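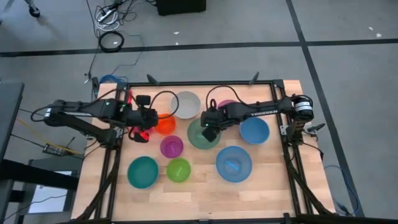

Figure 1. Bowls in assorted colors on a light wooden board.

Unit 4: Sorting and nesting bowls
Household Organization, course notes by Kumiko Ikeda

In the last unit we spoke about cupboards. Now we go to what is inside them, and we begin with bowls. They take much space when they stand one by one, and very little when they are nested.

Look at Figure 1 and answer for yourself: which bowl would you put at the bottom of the stack? Many students choose by color, and so they start with the strongest one. Please choose by size. Among the bowls on the left side the teal one is the largest, and the orange one is smaller. Color is useful later, when you want to find a bowl again.

Words we use in this unit

Rim: the upper edge of the bowl. We compare bowls by the width of the rim.
Nest: a stack where each bowl sits inside a larger one.
False nest: a stack where one bowl only rests on the rim of the other. It looks good on the shelf, but it falls when you open the door quickly.

Procedure

Empty the bowls first. In the figure the lime green bowl has a pale green stick across it, and the light blue bowl also holds a short blue stick-shaped object. Small things like these go to a separate tray.

Spread all bowls on the work surface so that every rim is visible. The pink one in the figure is partly hidden, and it is difficult to judge its size from there.

Find the widest rim and put this bowl at the base. Continue with the next widest. If two bowls have the same width, compare the depth – the deeper one goes under.

Lift the finished stack with two hands and turn it a little. If something clicks or slides, you have a false nest.

Exercise for pairs (16 minutes)

One person sorts, the other person writes the order. Then change roles and compare your lists. Measure the widest rim in millimeters. If it is more than 220, the stack goes on the lower shelf.

Reading: Simin Rostami, "The Small Kitchen", chapter 9. The part about lids is for the next unit.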